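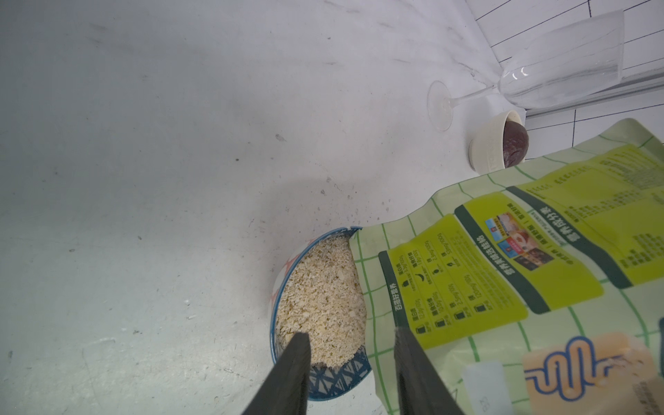
Haferflocken aus dem Standbeutel in die Schale, aus Sicht der Handgelenkkamera.

Schüttgut aus weicher Verpackung gilt in der Servicerobotik als undankbare Aufgabe. Der Beutel verformt sich, der Schwerpunkt wandert mit jedem Gramm, das ihn verlässt, und die Öffnung hält ihre Form nur, wenn man sie am richtigen Punkt fasst. Stalteck bietet dafür seit April ein Nachrüstpaket an: zwei Greiffinger, eine Kamera am Handgelenk und eine Software mit dem Namen Dellum. Tamara Vlad verantwortet das Paket auf der Entwicklungsseite. Hywel Kneath hat es für den Küchengeräteprüfer Clerngate mehrere Wochen lang betrieben. Beide waren zum Gespräch am selben Arbeitsplatz, einer Arbeitsplatte vor weißer Fliesenwand.

Vlad beginnt mit den Fingern. Sie sind schwarz, laufen zur Spitze hin schmaler zu und haben keine eigenen Gelenke. »Wir haben Mehrgelenkfinger getestet und wieder verworfen«, sagt sie. »Für einen Folienbeutel brauchen Sie eine definierte Kontaktlinie und eine Kraft, die Sie regeln können. Alles Weitere erhöht den Kalibrieraufwand.« Die Kamera sitzt so nah an den Fingern, dass diese ständig im Bild sind. Das ist beabsichtigt: Die Software nutzt die Fingerspitzen als Referenz und schätzt daraus den Abstand zu Öffnung und Schalenrand.

Kneath hat vor allem das Verhalten am Rand geprüft. Sein Protokoll umfasst 2072 Schüttvorgänge mit Haferflocken, Reis und Linsen, davon 308 mit Eingriff durch den Bediener. »Die meisten Eingriffe entfallen auf Reis«, erklärt er. »Reis kommt in Schüben. Flocken verhaken sich, bilden einen Haufen und stauen sich irgendwann an der Beutelöffnung. Das bremst den Vorgang, und für die Regelung ist das angenehm.« Einzelne Flocken neben der Schale wertet er nicht als Fehler. Im Protokoll steht dafür eine eigene Spalte, die in die Gesamtnote nicht eingeht.

Schwieriger sei die Frage, wann Schluss ist. Eine Waage gehört nicht zum Lieferumfang. Dellum schätzt den Füllstand allein aus dem Kamerabild und stoppt, sobald der Haufen eine einstellbare Höhe unter dem Rand erreicht. »Bei einer weißen Innenseite und hellem Schüttgut ist der Kontrast gering«, räumt Vlad ein. »Wir empfehlen in solchen Fällen, die Stopphöhe niedriger anzusetzen.« Kneath hält das für eine Notlösung. Er hätte gern eine Schnittstelle für externe Waagen, die nach Angaben von Vlad in der nächsten Softwareversion vorgesehen ist.

Zur Umgebung: Clerngate prüft grundsätzlich auf nicht freigeräumten Flächen. Ein liegendes Sektglas oder eine Tasse im Hintergrund gehören dort zum normalen Aufbau. »Transparente Gegenstände sind für jede Kamera unangenehm«, sagt Kneath. »Ich will wissen, ob der Arm sie in der Bahnplanung berücksichtigt. Bei Glas hat er im Zweifel einen zu großen Bogen gemacht. Damit kann ich leben, es kostet aber Zeit.« Bedruckte Beutel mit viel Text und Gitterlinien bereiteten dagegen keine Probleme, glatte einfarbige Folie mit Glanzstellen durchaus.

Das Paket ist für Beutel bis 900 Gramm Füllgewicht freigegeben. Kneath rät, bei 700 Gramm zu bleiben, wenn der Beutel nur im unteren Bereich gefasst werden kann. Darüber knicke die Folie oberhalb der Finger ein, und die Öffnung schließe sich teilweise. Vlad widerspricht nicht, verweist aber auf die längeren Finger, die der Zulieferer Asante als Zubehör fertigt. Die hat Clerngate noch nicht geprüft.

Offen bleibt der Verschluss. Wiederverschließbare Beutel muss weiterhin ein Mensch öffnen und nach dem Schütten zudrücken. »Der Druckverschluss ist ein eigenes Projekt«, sagt Vlad. Einen Termin dafür nennt sie nicht.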